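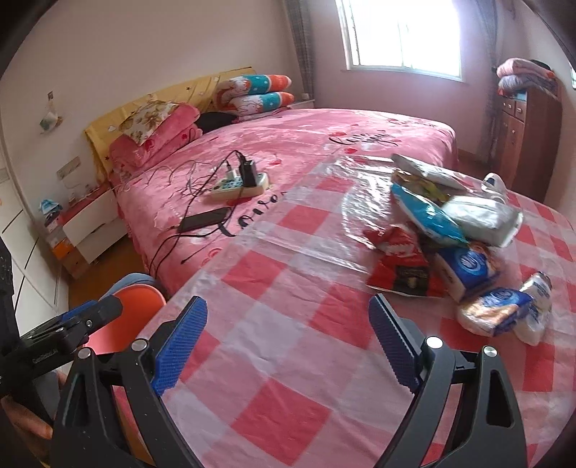 *Checked cloth on the table beside the bed*

**Renting one room, can I keep breakfast stuff in it?**

I've taken a furnished room in a share house in Gellcombe, $695 a month with power included. The kitchen fridge is full and two of the shelves belong to the landlord. There's a table pushed up against my bed, so I'd like to eat breakfast there before early shifts. Mainly cereal, fruit and milk. The lease says "no food preparation in bedrooms" and nothing else. Does pouring cereal count? And how long is milk OK out of the fridge?

**Zaid Smadi** - 8 votes

Food preparation in a lease nearly always means cooking - hotplates, toasters, rice cookers. I'd still get it in writing. A short email is enough: "I plan to keep dry food and sealed drinks in my room, please let me know if that's a problem."

For milk, buy the long-life kind in small cartons. It keeps in a cupboard until the date on the pack, as long as it's sealed. Once it's open, finish it or put it in the fridge. A 250 mL one does a bowl of cereal.

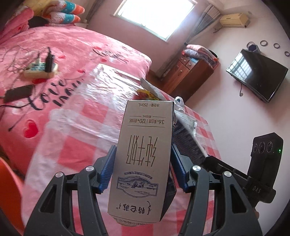 Faisal Lodhi disagreed about the email: ask in person first, because some landlords say no to anything they see in writing. He rented in Kondale for 3 years and kept a bar fridge the whole time.

**Unnamed user** - 0 votes

just get a tub with a lid or you'll have ants by October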